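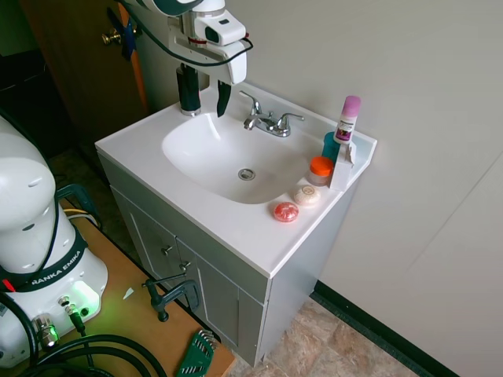

3.2 What ends up on the counter

I want to start this part of the results with the bathroom, even though the kitchen diaries were longer and a good deal funnier, because the bathroom is where my original idea fell apart. I went into the study thinking that people with small counters would keep fewer things out. It sounds so sensible! You have less room, so you put more of it away. In the diaries from the 65 households in Malton, though, the size of the counter told me very little about what was sitting on it. The shape of the counter told me a lot more.

Let me explain what I mean by shape. Most of the vanities in the Malton homes were the plain molded kind, with the basin and the top made in one piece and a pair of doors underneath. If the basin sits dead center you get two narrow strips of counter, and people use both of them badly (their words, more or less, in diary after diary). If the basin sits over to one side you get a single usable patch, and that patch turns into what I started calling the parking side. Figure 4 shows the kind of vanity I have in mind, with the bowl toward the left and soaps and other small toiletries over on the right.

The parking side has an order to it, and I didn't expect that either. Tall things drift to the back. Sticks, boxes that stand up on end, bottles with a pump – they go against the wall or as near to it as they'll fit. Low things come forward, and soap comes furthest forward of all. I asked people about this in the follow-up calls and got a lot of shrugging. One person told me she had never placed her soap anywhere in her life, it was simply where her hand let go of it. I've thought about that sentence a lot, and it has more to say about counters than most of my coding scheme does.

Soap deserves its own paragraph. Across the diary entries I coded as "moved but not put away," 139 were about a bar of soap. People slide it over to wipe under it, they slide it back, they slide it out of the way of a cup and forget about it. Having two bars out at once was more common than I would have guessed, usually with one for hands and one that somebody had been given and liked the look of. The good-looking bar stays out for months. Several people admitted they didn't want to use it up, and one household was still keeping a fancy round one in August that had first shown up in the diary back in the spring.

Boxes were the other surprise. A small carton that has been opened and left open is, I would argue, the most stubborn object in the whole bathroom. It looks like something that is about to be dealt with, so it never counts as clutter, and it gets wiped around very politely for weeks. In my notes these are "pending" items. Of the 833 tidying episodes in the full set, only 2 ended with a carton being flattened and thrown out on the same day it was emptied, and both of those came from the same very tidy person. 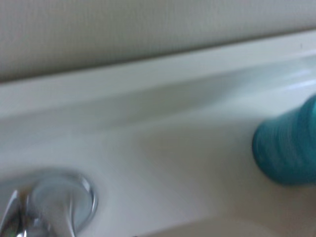 Then there is the back edge, which I coded separately after the pilot. Many of these one-piece tops have a raised lip along the wall, and people disagree about whether it is a shelf. Some treat it as one and balance things on it, with mixed success. Others say it is only there to keep water off the wall, and they get a bit short with family members who think differently. I ended up with a yes/no code for "lip used as storage," and the two coders disagreed about it more than about anything else, mostly over objects that leaned on the lip but had their feet on the counter. We settled on calling those counter items. I'm still not completely happy with that, and a reader who wants to recode them could move a fair number of items the other way.

The area behind the faucet was nearly always left alone. Handles get in the way of a cloth, especially the cross-shaped ones, and people told me they cleaned there "when company is coming." Hardly anybody parked anything there. The few exceptions were small jars, and those got mentioned mainly when they fell in the basin.

The Hevetis checklist, which I used for the first round of coding, has no category for any of this. It treats a counter as one flat area and asks how full it is. That works fine for a desk. For a vanity I'd suggest splitting the top into parking side, off side, lip and faucet strip, and scoring each one by itself. I went back over the first-round diaries with the four zones and the fit was much better, although the off side was so often bare that a later version could probably fold it into the faucet strip.

Figure 4. A bathroom vanity with an off-center basin and toiletries kept on the right side of the counter.

3.3 What goes behind the doors

The cabinet diaries were shorter, partly because people stopped writing once the doors were shut.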